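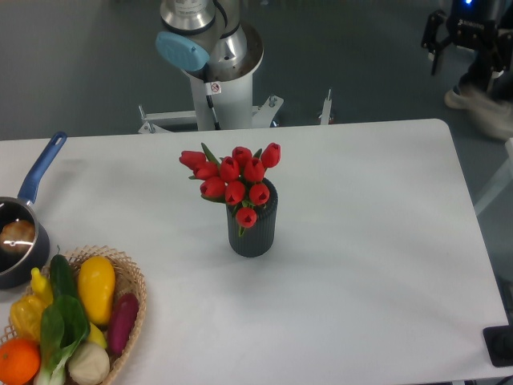
Keeping disputed produce out of your kitchen

Campaigns > Erkska > At home

Filed under: Shopping and cooking

Melons and peppers grown in occupied Erkska reach the shops in Menville from April onwards. Many are sold under the name of the country that ships them. These tips are for members who want to leave them on the shelf and still get dinner made.

Read the crate as well as the sticker
The sticker on the fruit often gives only the packer. The grower's region is usually printed on the end of the crate. On the Campos market stalls the crates are stacked at the back, so ask to see one.

Keep the packet
When you decant rice, dried beans or couscous into jars, cut out the origin panel and tape it under the lid. If you write to the shop later you will have the batch number to hand.

Ask in writing
Staff at the counter rarely know. A short letter to head office does better – name the product, the branch and the date, and ask for the region as well as the country. Bonifacio Arrieta sent 23 of these last year and had replies to all but 2.

Swap by season
Stored carrots and beetroot will stand in for peppers in most stews. Cut them small and give them a longer time in the pan. For melon, use tinned pears, drained and chilled.

Freeze when you find a good source
Slice peppers from a grower you trust, spread them on a tray and freeze until hard, then bag in 200 g portions. Cook from frozen. They go soft when thawed, so keep them for sauces and soups.

Labels you can't make out can be brought to the Thursday meeting. Flatten them first – creased foil is very hard to photocopy.

Related
Grunotton fruit importers: the answers so far
Model letter to a supermarket
93 councils asked about school meals
Bean stew for a public meeting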